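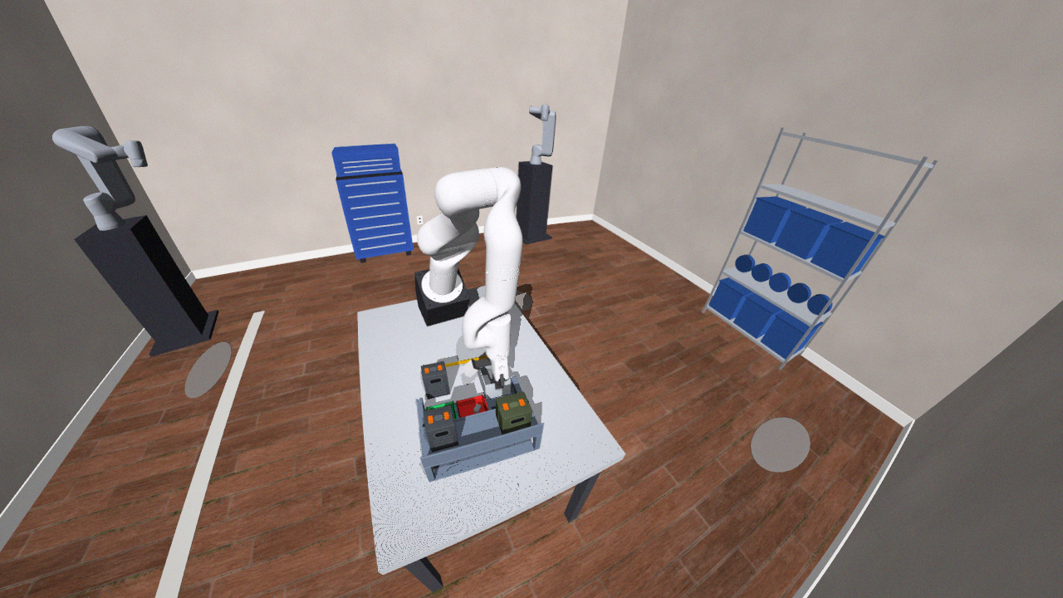

Krasniqi wrote:

> The nightly rebuild of the parts index fails at record 2,964 every time.
> I raised the memory limit and moved the job to 2:00 a.m. - same result.
> Is the source file damaged, or is this the importer?

It is the importer. I ran the July export from the Livonetti catalog through a clean install and got the same stop at the same record. The file passes its checksum, and the total of 3,054 records matches the header.

Record 2,964 is the first one with a supplier name outside plain ASCII (Kneževič). The importer reads the field length in characters, then advances the file pointer by that many bytes. Each accented letter takes two bytes in UTF-8, so the pointer lands two bytes short and the next record starts in the wrong place. 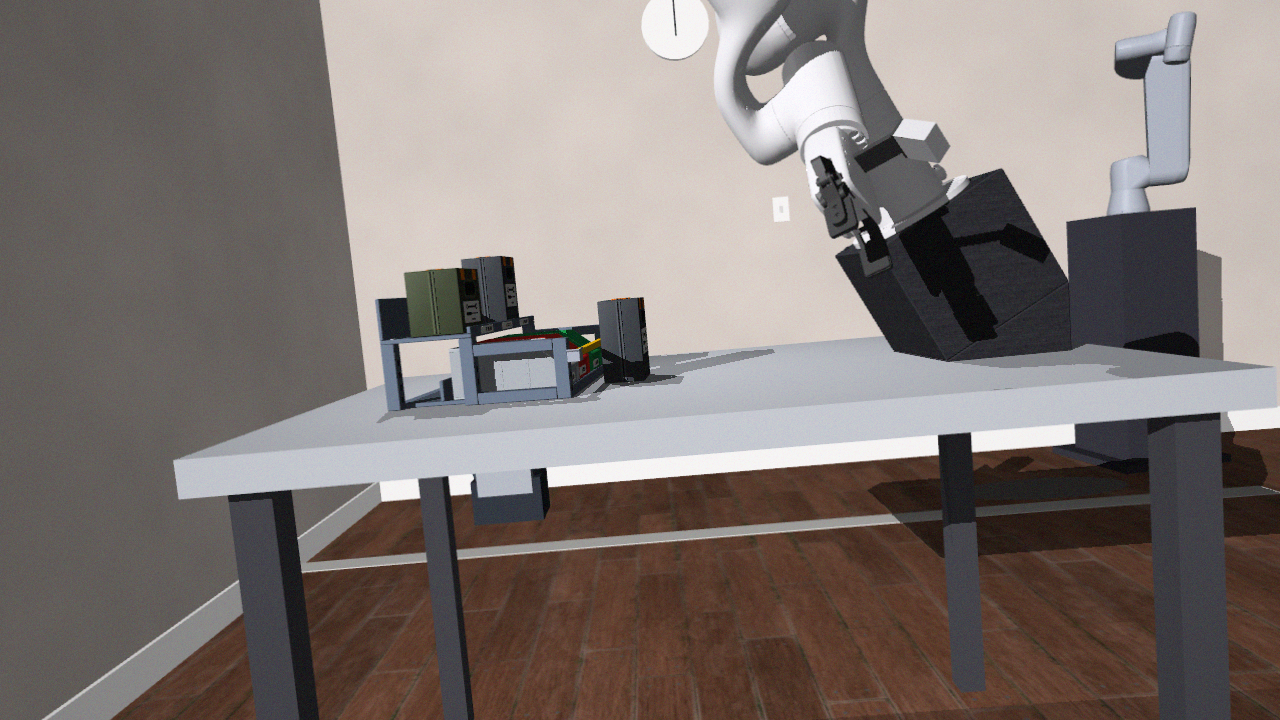

Catalog Systems Group | Stistora

The memory limit has no effect on this. Please set it back to the old value, as the higher one starves the search process on the same host.

To work around it until the patch is merged:

1. Stop the nightly job.
2. Convert the export with the --ascii-names switch.
3. Delete the partial index. The importer will not overwrite it.
4. Run the import by hand with the batch size at 302.

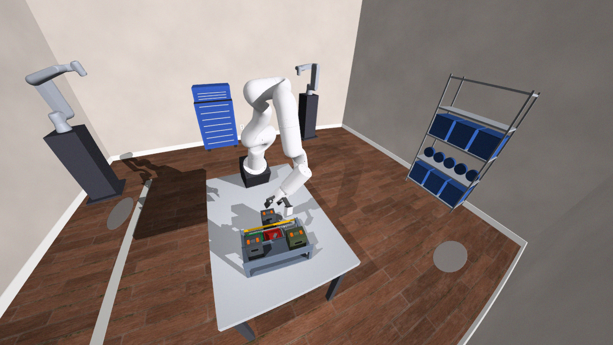
Step 4 matters on the older hosts. The default batch is more than 2,000 records, and a failed batch is rolled back as a unit, so a single bad name discards nearly everything loaded before it. A small batch also puts a usable record number in the log.

Names converted this way lose their accents in the index only. The source table is not changed. A full rebuild after the patch will restore them.

The Ukier importer shares the same read routine and probably has the same fault. I have not tested it.

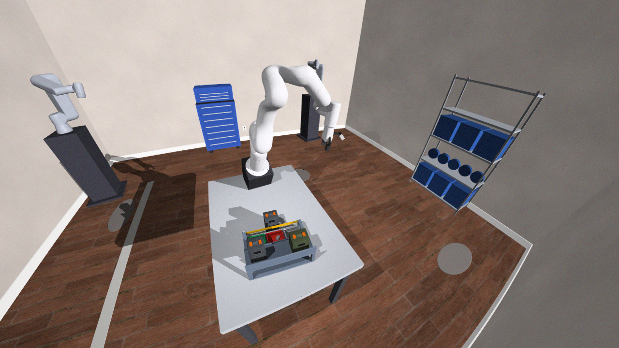
Render: tray on table, arm to the rear

Patch to follow on this list.

Comments (3)

mdk: Confirmed on two hosts. The --ascii-names switch also strips the degree sign from part titles, so check those.

Amra Krasniqi: Import completed with the smaller batch. Memory limit is back where it was.

oldtimer: Same bug was in the price list loader. Look at the skip function as well.

Filed under: Importers, Character Encoding, Known Issues

Contact the list owner | Back to top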